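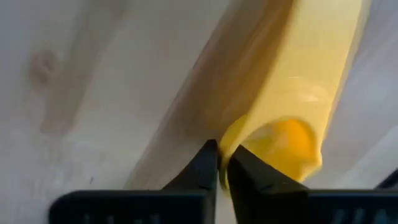 How to tell your staff about an agency merger

Start with the time zones. Write down every office and the local hour when the email will go out. When Skevilia joined with Pellow in July, we had 33 people in two cities, and 7 of them were on leave. We phoned those people first.

1. Agree on one text. Both agency heads should sign it. Keep it under one page.

2. Brief the team leaders one hour before everybody else. Give them the answers to the usual questions: jobs, desks, clients, the new name.

3. Send the email at 9 in the morning local time, office by office. Hold the press release until the last office has read it.

4. Meet in person the same day. Let people ask about pay, even if you can only say when you will know.

5. Call the clients. Kidus Ambaye made our list and put the biggest accounts on top, but I would begin with the ones who have a campaign running this week.

If a journalist calls before you are ready, confirm nothing and move step 3 forward. Check also the scheduled posts on your social media accounts, one by one.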